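Home Explore Notifications Messages Lists Profile

Kerubo Mollel

Posted in: Home & Mending

I moved out of a house with a laundry room and into an apartment without one. It's been a year. A thread on what changed about how I wash and keep clothes. 1/

The building has three machines in the basement for 40 apartments. The best time to get one is before 7 a.m. The worst is after dinner. I stopped trying for evenings in the first month. 2/

With my own washer I did a small load almost every day. Now I do two big ones a week, and I had to learn to sort by fabric instead of color. Heavy things with heavy things. Jeans and T-shirts in one load is how I ended up with T-shirts that twist at the side seam. 3/

Cold water for nearly everything. Towels and sheets get warm. I had been using hot for years out of habit and the only difference I can see is that my black pants stay black longer. 4/

I also cut the detergent in half. The cap on mine has lines on the inside that are very hard to read, so I marked it with nail polish. My towels were stiff before and they aren't now. 5/

Drying is the bigger change. The basement dryers run hot and there's no low setting that I trust. Towels and socks go in the dryer – everything else comes upstairs and hangs on a rack by the bedroom window. In July a shirt takes an afternoon. In winter it takes until the next morning. 6/

Knits don't hang. I learned that with a sweater from Dreren that grew two inches in the sleeves. They get rolled in a towel, pressed, then laid out flat. I don't own a flat rack, so the bed does the job until it's time to sleep. 7/
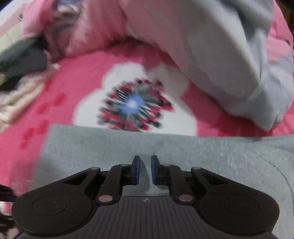
Gray fabric laid flat on the pink blanket.

If you dry on a bed, put something under the damp piece that you don't mind getting damp too. Turn it over once, halfway through. Keep darks off anything pale. 8/

Mending has gone up because I handle each thing more. When you fold straight from the dryer you don't look at it. When you hang a shirt by hand you see the loose button. I keep a needle already threaded in black and one in white, stuck in a cork on the windowsill. 9/

Small holes in T-shirts I fix the same day. 20 minutes for a bad one, less for most. I waited on a pair of leggings last spring and the hole went from a pea to a quarter in one wash. 10/

What I gave up: fabric softener, dryer sheets, and more than half of my "dry clean only" things, which went to the donation bin on Salinas. I was paying to have them cleaned and then not wearing them. 11/

What I miss: starting a load at 10 p.m. and going to bed. Also a sink deep enough to soak anything. I use a plastic storage bin in the bathtub and it works, but it's heavy to tip out. 12/

A few people asked about cost. The machines take a card you load with $40 at a time, and one card lasts me a bit over a month – I expected it to be worse. 13/

Next thing I want to figure out is wool blankets. If you've washed one at home and it came out the same size, tell me what you did. 14/14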